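Search stories
Enter a word or a name
Go

The White Board

Last updated July 9, 2019

My aunt Razia Rizvi repaired small things for other people, and she did it on a table with a white foam board on top. The board protected the wood. It also made it easy to find a screw if the screw fell. When she went to Watholm to live with her daughter, she gave the table to me, and the board, and a list of customers written in pencil.

I was not a repairer. I had worked 13 years in the ticket office of the ferry, and then the ferry stopped. I knew how to be polite through a small window. But my aunt said that a patient person can learn anything, and that I was at least patient.

The first customer after her was Liudmyla Tkachuk. She lived up the hill in Pletov, in the last house before the water tower, and she came down on foot with a bag held against her chest.

"You are not Razia," she said.

"I am her niece."

"Does she know you are doing this?"

I said yes. She looked at the table for some time. Then she put the bag on the chair and took out a tray, oval and dark, with low walls. After it came a small metal clip, folded inside a handkerchief.

"My husband kept his keys on this clip, and the clip he kept in this tray," she said. "For 50 years I heard the sound when he came home. Now the clip does not close. I want that it closes."

I asked if there was a hurry. She said her grandson would come in August, and that he should have the keys of the house on the clip, because the house would be his. She said this in the same voice as she said the rest.

After she left I put the tray at the back of the board, below the stand, and the clip in front of it. My aunt had always arranged her work in this way: the place where a thing belongs at the back, and the thing itself near the hands. I did not know why she did it, and I copied it anyway.

I worked on the clip that evening and it did not close. I put oil in the hinge and it did not close. The next day I telephoned to Watholm.

"What sound does it make?" my aunt asked.

"It makes no sound. It does not close."

"Open it near the telephone."

I opened it near the telephone. For a while I heard only her breathing, and behind it the radio of my cousin.

"The spring is tired," she said. "Write to Grurkeo. They have springs. Tell them it is for me."

Grurkeo was a shop in the town of Au, two valleys away, and the man there answered my letter with a price list and nothing else. The smallest packet held six springs. I needed one. I paid for six, and I paid for the post, and when I had added everything it was 595, which was more than I could ask from Liudmyla Tkachuk for a clip. I wrote the number on the corner of the pencil list and then I rubbed it out.

The springs took three weeks. In this time other people came. A boy brought a music box, and a teacher brought spectacles with one arm. I repaired the spectacles and was so proud that I walked twice around the house. The music box I made worse. The boy was kind about it, and this was harder than if he had shouted.

Every few days Liudmyla Tkachuk came also. She never asked if the clip was ready. She sat on the chair by the stove and told me things about the hill – who had sold a field, whose well was bad. Sometimes she looked at the tray. Once she asked about the spots on the board, and I said they were from before me, from my aunt's years.

"That one is from my husband," she said, and pointed to a small dark stain on the left half. "He brought a lamp to her and it leaked. He was ashamed for a month."

I had tried to wash out that stain in my first week. I told her so, and she laughed, and I saw that she had very good teeth for her age.

"It did not go?"

"It did not go."

"No," she said. "He bought cheap oil."

When the packet came from Au, I cleared everything else from the front of the board. I washed my hands and put on my teal shirt with the long sleeves, which was the nearest I had to a good one. I was nervous as if somebody would examine me. I thought of the ferry, and how in the last season I had stamped tickets for people who already knew they would not need the return. 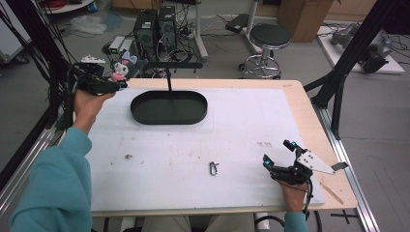
The first spring jumped away and I never found it, even with the white board. The second I bent. With the third I went slowly, and held my breath in the wrong places, so that I had to stop and breathe and begin again. It went in a little after four. I pressed the clip and let it go, and it closed.

I lifted it a hand high over the tray and dropped it. I wanted to hear what she had heard. It was a small sound, rather flat, and it was over at once. I did it again. Then I felt that I had used something which was not mine, and I stopped.

She came the next morning. I had put the clip in the handkerchief, which I had ironed, and the tray in paper. She opened both on the chair, not on the table, and for a moment she did nothing. Then she let the clip fall into the tray.

"Higher," she said to herself. "He was tall."

She stood up and did it from the height of her shoulder.

I looked out at the road. A cart was going up toward the water tower with around a dozen hens in it, all complaining. When I turned back she had put everything into her bag and she was counting coins.

"What did Razia take for such work?" she asked.

I said a number that was much too small. She knew it, I think, and she paid it. At the door she stopped and looked back at the table.

"Do not wash that board any more," she said.

In the evening I telephoned to Watholm and told my aunt that the clip closed. She wanted to know how many springs I had left.

"Three," I said.

"Good. The baker has the same clip. Wait until winter."

Related stories
The Last Season of the Ferry
Hens on the Road to Pletov
A Letter from Au
My Cousin's Radio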